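About Pralura

Pralura takes in retired office computers, takes them apart, and puts the good ones back into use. We work out of a single-story building in Prokcombe, between the tile warehouse and the old bus garage. The front door is on the Macedo Street side. The loading door is at the back.

We started with 12 desktop towers that a local accounting office was about to send to the landfill. Most of them needed a cleaning, a new drive and nothing else. We sold those to a tutoring center two blocks away, and a few of them are still running there. After that, other offices called, and we rented the room we have now.

What we work on

Our main business is workstation towers, the heavier kind that engineering and drafting offices buy. They are well made, they open without much trouble, and the parts inside are worth saving. A machine that is too slow for the office that bought it is often fine for a school lab, a front desk or a home.

We also take standard desktops and small servers. We don't take printers, monitors with cracked glass, phones or anything with a swollen battery. If you aren't sure, call before you load the car.

How a tower moves through the shop

Every computer gets a tag at the loading door. The tag stays with it until it leaves, and each part that comes out of it gets the same number. We keep 35 places on the intake shelf, and when the shelf is full we stop taking deliveries until it clears.

From intake it goes to the cleaning bench. The dust comes out first, with the case open and the fans held still. Then the tower goes onto its side on one of the ribbed aluminum tables, where the board, the cards and the drive cage can all be reached from above. Drives and small parts have their own holders, so that a tower's parts stay near it while it is open.

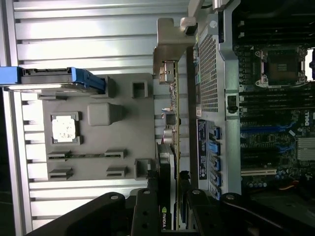
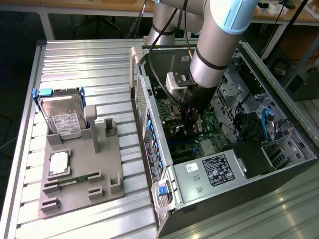
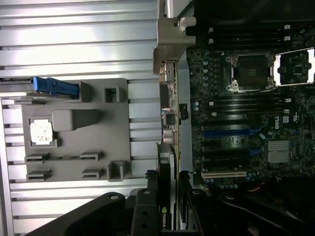 Drives are handled before anything else. Customers ask about this more than any other part of the work, and it is written into every pickup agreement. A drive is wiped and checked, or it is destroyed. We send a list of serial numbers when the job is done, with the result next to each one. If an office wants its drives back, we pull them and return them in a sealed box.

Next come the cards and memory. Graphics cards are tested in a separate machine, under load, for 93 minutes. Cards that pass are sold with the tower or on their own. Memory is tested overnight. Power supplies get a shorter test, and any that whine or smell go to scrap, whatever the meter says.

Last is reassembly. Cables are routed the way the maker had them – this takes longer, but the next person to open the case will be glad of it. The finished tower gets an operating system, a fresh tag and a place on the sales shelf.

What happens to the rest

Steel and aluminum go to Skanus, the metals yard on the north side of Prokcombe. Boards are packed separately and shipped to a refiner twice a year. We keep plastic latches, drive carriers, brackets and screws, because customers with older towers have a hard time finding them. The parts drawers now have 69 labels on them. If you need a drive carrier or a side panel latch, send us the model of your computer and we'll look.

Buying from us

Finished computers are listed on the shop page and can be seen in the front room. Prices include the operating system and a power cord. Keyboards and mice are extra. Every tower has a one-year warranty on parts and labor, and you can bring it back to the same counter where you bought it.

Schools and nonprofits get a lower price on orders of five or more. Ask for the school sheet.

Bringing us equipment

Drop-off is free during open hours. Please use the loading door, and take out any discs or memory cards first. For offices in Prokcombe we can arrange a pickup, usually within two weeks – August is slower, as that is when the schools order.

The front room opens at 9 a.m. and closes at 5 p.m. The loading door closes an hour earlier.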